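I got to Griltgate in the middle of the afternoon, on the last open day the shared workshop was holding in October. It's a short walk from the Gamport ferry, up a lane behind the chandlery. Members pay $153 a year, which covers the bench space and the hand tools.

I'd gone to see the arm build. Rania Qaisi leads it, and the job she has set the arm is a plain one: pick up play food and kitchen things from a white tabletop and put them somewhere else.

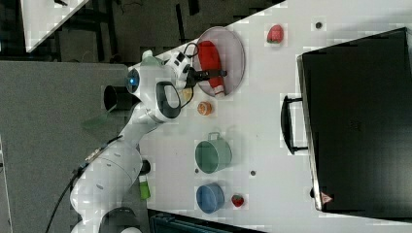 *Photo: Griltgate workshop members*

The table took longer to sort out than I would have guessed. The first top flexed whenever the arm reached out, so the group built a stiffer one over two weekends. Rania said most of the early faults she blamed on software were really the table moving.

The plate causes its own trouble. An object on it sits a bit higher than one on the bare top, and the fingers have to stop short of the rim. A soft bottle is forgiving – it gives when squeezed, so a grip slightly off centre can still hold.

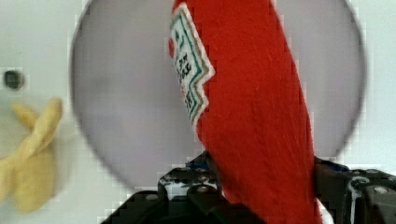

Cremilda Assunção thought the group should move to harder objects sooner, as a soft one can hide a bad grip for weeks. Rania agreed in part, but wants the basic moves reliable first.

Cabling was the other big topic. The members have redone it more than four times. If a cable is too short it tugs at the wrist, and if it's too long it drops onto the table and knocks things over.

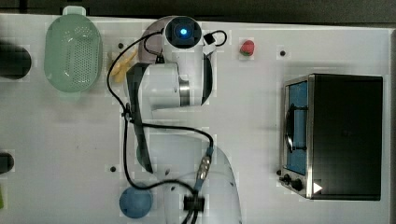

They now write down each cable length in a notebook before changing anything, along with the reason for the change. I leafed through it and found it more useful than the talk. The entry headed Kasten (they name each version of the wiring) has two pages on strain relief alone. Hovden, the next version, was still mostly pencil.

I stayed for the discussion at the end, by the tool lockers.

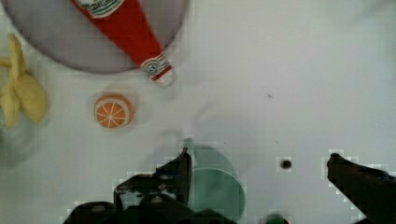

Do you need to know how to program before joining the build?

Most people start on the mechanical side, with the table, brackets and cables, and pick up the programming later if they want to.

Parking in the lane is tight, so take the ferry if you can. Tea is by the back door, gold coin in the jar.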